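Truda Pick Cell
Produce handling for packing rooms and commercial kitchens

Product range: Truda / Metus gripper / Jõgi control software
Page updated 25/02/2024

The Truda is a single-arm cell for moving loose vegetables into and out of trays and baskets. It works at an ordinary table and needs no conveyor.

Staffing
One operator looks after up to 6 cells. Lifting and placing pass to the arm. The operator keeps grading, tray changes and the final check, and decides what counts as a reject. Sites should plan for retraining before the first shift. The Jõgi operator course is included in the price.

Specifications
Reach: 300 mm beyond table edge
Cycle rate: 200 picks per hour
Grip opening: 40 mm, Metus two-finger
Stop: hand button and software

Job setup
New jobs are built in the Jõgi simulator and released to the cell after a supervisor signs them off.

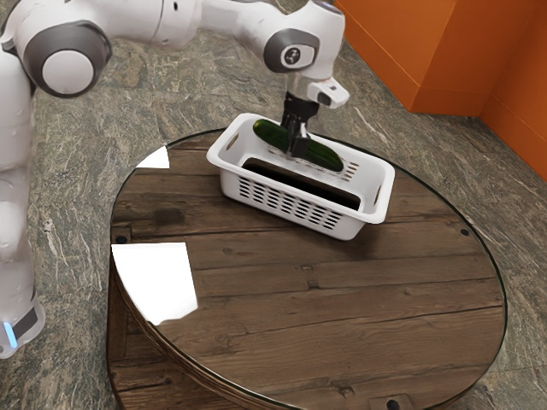 Grip force is set per crop and stored with the job. Operators can lower it at the panel; raising it requires the supervisor code.

Service
Finger pads are a wear part. Order through Maritent, quoting the cell serial number. Software updates ship each November.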